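Reading time: 3 min

Part 3: Setting up the little drawer unit on your tabletop

Okay, so by now you've got the carcass together and the glue has had its night (mine went together on a Thursday after tea, and I left it well alone until the next one). This part covers finding it a home, fitting the drawers and checking that they run nicely. I'm writing it the way I do it myself, so if your Hudeck kit came with a leaflet that says otherwise, go with whichever suits you!

Choosing the spot

1. Clear the table and give it a wipe. Crumbs and grit under a wooden base will scratch a pale top, and I learned that on my mum's good one.

2. Put the unit to one side and towards the back. I like mine on the right, with a plant over on the left to balance it up, and the whole middle left free for whatever I'm working on.
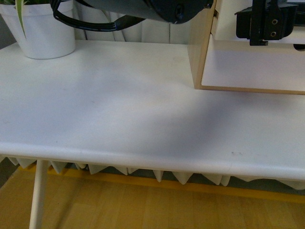 3. If you've got a heater behind the table, leave a bit of a gap. I go for 60 mm, which Delyth Dafis reckons is overdoing it, but she hasn't had a drawer side cup on her in November.

Note: plants are lovely company for a drawer unit but they drip. Water yours in the sink, let it drain, then bring it back.

Fitting the drawers

4. Do the bottom drawer first. Tip the back down a touch, rest it on the runners, then level it off and slide. If it grabs halfway, take it out and rub a candle stub along both runners (any old candle, the colour doesn't matter).

5. Now the top one, same again. Run it in and out a few times before you load it up.

6. Check the handle. A long black bar on a white front shows every bit of wonkiness, so stand back and look at it square on. Nip the screws up by hand. The finger notch in the top edge gives you a second way in, and I use it more than the handle if I'm being truthful.

Caution: don't pull the top drawer right out while it's full. There's no stop on this one, and 66 buttons went behind my radiator that way.

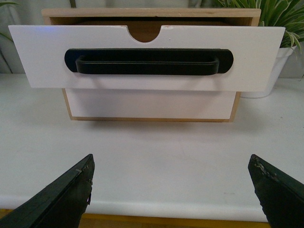
7. Slide everything back in and look along the left side. If one front sits prouder than the other, swap the drawers over and try again. Prys Cadwaladr planes his until they're perfect, bless him, but I can live with a front that sticks out a smidge.

8. Happy? Stick the felt pads on underneath, one at each corner, and pop the unit back where you had it. Trim any plant leaves that have gone brown at the tips while you're there.

Note: for scuffs on the white fronts, use a barely damp cloth and a dab of dish soap. Skip the scouring pads, they take the paint's colour off in patches and you'll be repainting both fronts to match.

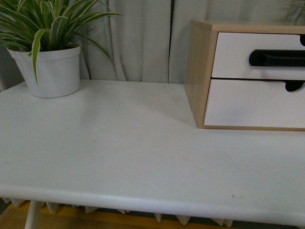
Living with it

Light stuff goes up top, heavy stuff down the bottom. I keep thread and tape measures in mine, with the scissors underneath. Redo the candle wax whenever the drawers start to grumble, and have another go at the handle screws after the first month or so. Dividers are in Part 4, and you'll want a ruler and some stiff card for those.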